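# Chapter 6: Sorting What We Keep

If you have ever opened a kitchen cupboard and been met by a small avalanche of crisp packets, you will already know why this chapter begins with snacks. They are light, they are awkward, they slide about on one another, and they come in more kinds than most of us could name. Miyuki Tsuchiya, whose notes on the shared kitchen at Usport we shall be borrowing from as we go along, calls them the best teaching material she has ever had — and the most often eaten.

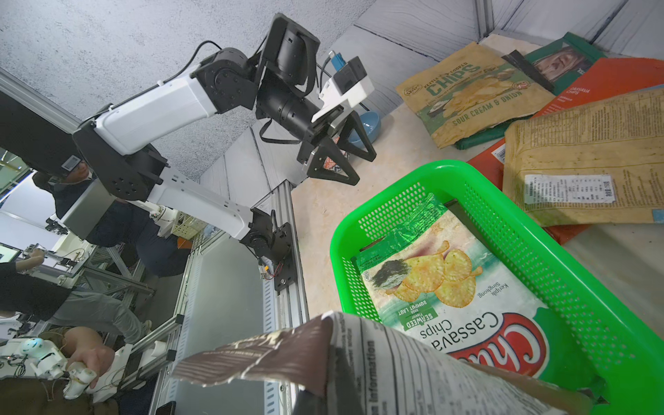 So let us start gently, with one table, one basket and whatever packets you happen to have in the house. Before you move a single thing, decide what your groups are going to be. You might go by flavour, by what the crisps are made of, or by who in the family likes them, and any of these will do very nicely for a first try. Write your choice at the top of page 13 in your workbook.
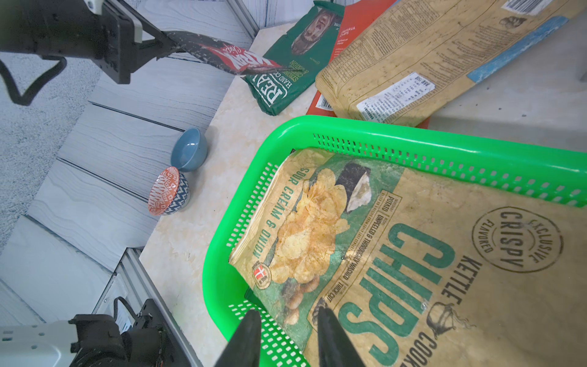 A group is only useful if other people can find their way round it. Amirul Gunawan once sorted his entire shelf by how much he liked each packet, and his poor sister had to ask him every time she fancied something. Labels are a great help with this, so do read them properly: a dark green bag marked "Strong Cheese & Onion" and a red-orange one marked "Cassava Chips" could be parted by flavour or by ingredient, and you may well find that your neighbour chooses differently from you. Keep both answers, please, as we shall want them again in Exercise 2.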